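Home | Residences | Services | Gallery | Contact

Linen and Waste Service at Grotton House

Grotton House provides furnished rooms for 106 residents across three floors. The housekeeping department collects used bin liners each morning and replaces them before noon. This page presents the part of the work that residents ask about most often, the handling of bags between the room and the collection point.

Liners are ordered from Netberg in cartons of 30 and kept in the supply closet on each floor. Residents may request extra liners at the front desk at no charge.
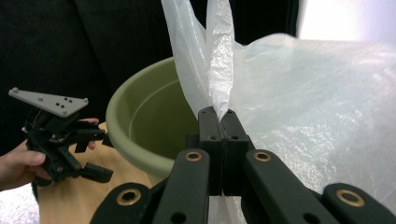 Closing a bag properly is the first step of every collection. Staff are asked to gather the film at the neck, press out excess air, and secure the top before lifting. A large translucent bag of thin white film, held by a narrow twist with the rest billowing out to one side, still has room to settle, and it should be closed without forcing the air down into the corners. Bags with a split seam are placed inside a second liner.

Closed bags are taken to the ground floor by the service elevator. The collection point beside the Queiroz Street entrance is open to residents until 9 p.m. Glass and cardboard are collected separately. The current schedule has been in effect since November and applies to all 39 rooms on the east side as well as to the main building.

Last updated: November

Comments (3)

munidon_east: Can we get the smaller liners back for the bathroom bins? The large ones slide down inside.

Third floor resident: The closet on our floor was out again this morning. Please restock.

R. in 966: Thank you for keeping the collection point open later. It helps those of us on evening shifts.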